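Part-Time Home Organizing Assistants Wanted, Sastel Office

Wavent is a home organizing and packing service. We sort closets, kitchens, bathrooms, home offices and craft rooms for people who are moving, downsizing, or have run out of places to put things. We are hiring 2 part-time assistants to work out of our Sastel office, starting as soon as the right people are found. Applications are open through the end of January 2018.

The work

Most of our jobs are small-item jobs. A client has a dresser top, a vanity or a desk covered with jewelry, makeup, cords, sewing supplies, medicine, receipts and spare keys, and wants all of it put somewhere it can be found again. You will work alongside a lead organizer, who talks to the client and decides on the plan. Your part is the handling. You empty the old drawers, group what was in them, wipe things down, fit the new containers and put everything back in the order agreed on.

You will also spend time in our workroom, where storage units are checked and cleaned before they go out to a client. We use a lot of clear and tinted acrylic drawer units, along with fabric bins, shelf risers and plain cardboard boxes. Acrylic shows dust and fingerprints and scratches easily, so it gets more attention than the rest. Each drawer is taken out, looked over for cracks and chips, wiped with a soft cloth, put back and opened and closed a few times. Knobs are tightened by hand. Anything that sticks or rattles goes on the repair shelf with a note.

A normal shift includes:

- Loading the van from the job sheet
- Setting up a clean table or floor area at the client's home
- Emptying, grouping and refilling drawers and shelves
- Measuring shelf depth and cabinet openings
- Labeling, if the client wants labels
- Packing up trash, donations and unused containers
- Cleaning and restocking units back at the workroom

There is some furniture moving, but heavy pieces are handled by the Granström crew. You should be able to lift 40 pounds and be on your feet for most of a shift.

Hours and pay

Shifts are four or five hours, mornings or afternoons. We post the schedule two weeks ahead. Pay is $13 an hour during training and goes up after the first 10 shifts. Travel time between the office and the client's home is paid. Travel from your own home to the office is not. You will need to be available for at least three shifts a week.

Who we are looking for

Experience in organizing is not required. People have come to us from retail stockrooms, libraries, housekeeping and school kitchens, and all of those have been good preparation. We do need someone who is careful with other people's belongings and can keep going at a slow, repetitive task. You must be able to read a job sheet and follow it, and ask when it is unclear. Clients' things are private. We don't discuss what is in someone's drawers, and we don't throw anything away without the client saying so, including dried-up pens.

A driver's license is helpful but not needed for both positions. If you have allergies to pets or strong dust, say so when you apply and we will try to schedule around it.

Training

The first two shifts are in the workroom with Veronica Pop. She will show you how we clean the different materials and how to pack a drawer unit for the van. The main points for acrylic are no paper towels, no glass cleaner, no stacking without a cloth in between, and drawers taped shut with low-tack tape only. After that you go out with a lead organizer, usually Vidar Westerberg. You will not be sent to a client's home alone.

How to apply

Write to Elsa Løken at the Wavent office, Room 352, Sakance Building, Sastel, or bring your application to the front desk. Include your name, a phone number, the shifts you can work, and the name of one person who has worked with you. A short letter is fine. We don't need a photo or a formal resume.

If we would like to meet you, we will call to set up a visit of one hour. Part of it is a paid practical task. You get a small drawer unit and a tray of mixed items, and we ask you to put the items away and then tell us how you grouped them. There is no single correct arrangement. We look at how you handle the unit and whether somebody else could find things afterward.

Everyone who applies will get an answer, by phone or by mail.

Comments

Rafsan Begum
Is this open to students? I could do three afternoons but no mornings until summer.

Elsa Løken
Yes, three afternoons is enough. Please list them in your letter.

Mounir Lahlou
I applied in December for the van job. Do I have to send everything again?

Elsa Løken
No, we still have it. Just leave a note at the desk saying you want to be considered for this one too.

Rafsan Begum
Thanks. Will drop mine off this week.

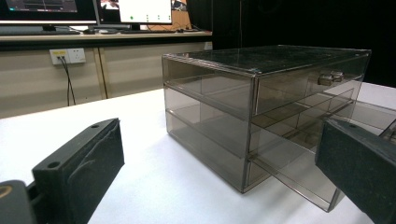

Tinted acrylic drawer unit with the lowest drawer partly open.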